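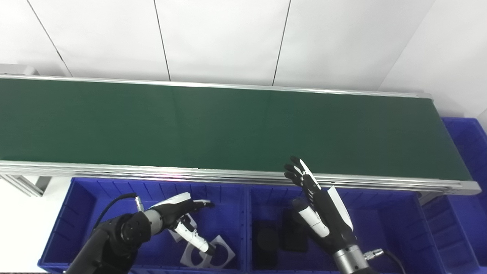
Pidovura opened its Suvcombe hall to visitors on Monday, and I went expecting to be sold something. I was. The pitch was that a pair of robot arms sorting parts from blue bins will soon do the dull end of warehouse work.

Maybe so. I'd like to see it on a day when the company doesn't choose the parts. Our guide, Felista Simiyu, was patient and clearly knows the system, and she told us it had handled 1,000 pieces in testing. I asked how many it had dropped. She said she would have to check.

Square plates with a big round hole are a kind thing to hand a robot. There is always an edge to grab. Real bins have tape in them, and torn bags, and the wrong part from the last shift.

The fingers are lovely to look at, I'll admit. But I worked a line for six years, and what slowed us down was never a lack of fingers. It was late trucks and bad labels. I asked what the machine does with a bad label, and we were moved along to the coffee.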